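Egocentric clips for cloth folding: does adding them to the teleop set help, or just look like it helps?

Forum > Manipulation > Deformables

kersoy_lab
Posted August 2018

OK so we finally have numbers and I want people to poke at them before I get too attached. Short version: we have a cloth policy trained on 935 teleop episodes, all shot at one table in our lab. It folds nicely at that table. Move it anywhere else and it goes to pieces. So Hatice Coşkun and I spent the spring pretraining the visual part on first-person clips of people handling clothes wherever they happened to be – gyms, hallways, kitchens – and then fine-tuned on the same teleop data. We ended up with 1,947 clips after cleaning.

Internally it's called Kusis, don't ask, Hatice picked it.

On the seen table the two models are basically tied. On three rooms neither had seen, first-grasp success went from 48 percent to a lot better (I'm holding the exact figure until we've rerun it with fresh seeds, sorry, I've been burned before). Same robot, same cloths, same lighting as far as we could manage.

The clips look like this, more or less. Nobody was told to tidy up first.

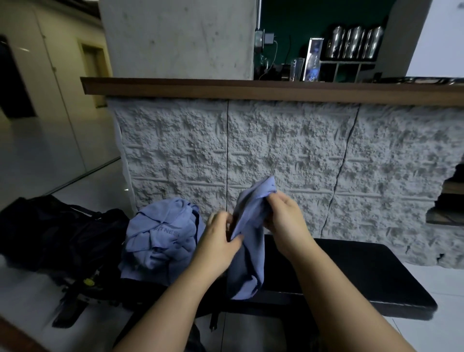

Mid-twist on one of the light blue ones, second shirt still bundled on the bench next to the backpack.

What I like about a clip like that one is how much other stuff there is. Fake rock paneling, a backpack with straps everywhere, canisters on a shelf, and two hands on one piece of crumpled fabric. Our lab table has a gray mat and nothing else on it, ever.

Happy to answer questions. Be mean.

---

foldedtwice
Be mean, he says! OK then.

You changed two things at once. The pretrained model saw clutter AND it saw hands. How do you know it isn't just the clutter? You could get background variety by pasting random rooms behind your teleop episodes and save yourself a whole spring.

---

kersoy_lab
Fair, and we did run that, I just left it out to keep the post short. Pasted backgrounds helped a bit on grasping and did nothing I could measure on the second step, where the policy has to find a corner after it has lifted the cloth. The egocentric model is where the second step gets better. My guess is that it's seen a lot of cloth hanging from fingers and the other one hasn't.

---

marl_ott
I don't buy the hanging cloth story yet. Look at the picture you posted. Right hand is on the upper part and twisting, left hand has a pinch on it, and the thing is a lump. I couldn't tell you from that one view if it's a shirt or a towel. If I can't, what is your encoder learning about corners?

Also your gripper can't twist like a wrist does. There's a whole class of motion in there your arm has no use for.

---

kersoy_lab
We don't use the motion at all, only the frames. No hand poses, no retargeting. I should've said that up top, my bad.

And yeah, lots of views are ambiguous. I'd argue that's what our robot camera sees half the time too.

---

hcoskun
Hatice here, hi all. I disagree with Kadir a little on this (he knows). I think marl_ott is onto something with the lumps. When I went through the failures by hand, 49 of them were cases where the policy closed on a fold and treated it like a corner. That's worse than the teleop-only model on that one kind of error. It misses less often but it's wrong with more confidence, if that makes sense.

So I'd call the result good for finding cloth in a messy room, and mixed for understanding what part of the cloth you've got. Kadir would like to call it good, period.

---

kersoy_lab
I would like to call it good, period.

---

benchpressbayes
Could you split by color? One thing that worries me about that clip is that the held cloth and the one on the bench are both light blue. If the encoder is grouping by color you'd get two items blending into one whenever they touch. We hit exactly this on the Bivow bin-picking project and it took us weeks to notice, the average score looked fine the whole time.

---

hcoskun
Ooh. No, we haven't split by color. Same-color pairs are easy enough to tag though, I can do that this week. If it explains even part of the fold errors I'll be very happy.

---

foldedtwice
Put the pasted background numbers in the writeup please. Main table, next to the others. That's the baseline everybody's going to ask for.

---

marl_ott
Seconding that. And try the hands masked out. If it still works with the hands gone I'll shut up about wrists.

---

kersoy_lab
Masking is queued. Background row goes in the main table, Hatice is already typing it. I'll post back in this thread when the new seeds are in.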